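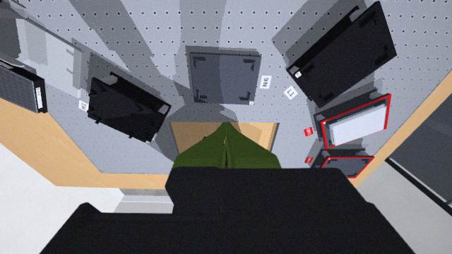 My planner and I are not speaking. All January I taught Callo to turn its wrist the short way around, and it still takes the scenic route. From the wrist view the N6 label reads upside down, so I blamed perception first. Perception was fine. A sign in my frame transform wasn't.

Fixing it cut the replay from 1,233 waypoints to 645 - progress, I suppose.
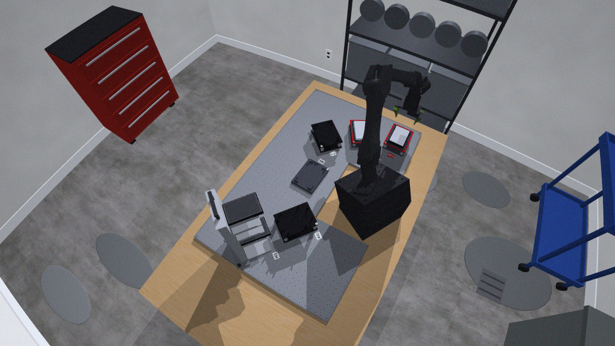 Graça Guerreiro wanted the arm kept clear of the hot plates too, so I padded their collision boxes. Planning now takes up to 72 seconds. She calls this safe. I call it lunch.
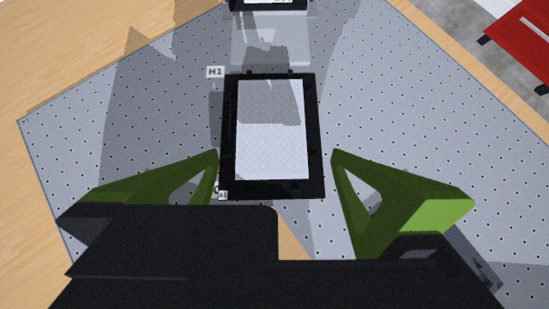 Still broken

Grasp offsets at H1. Also my commit messages.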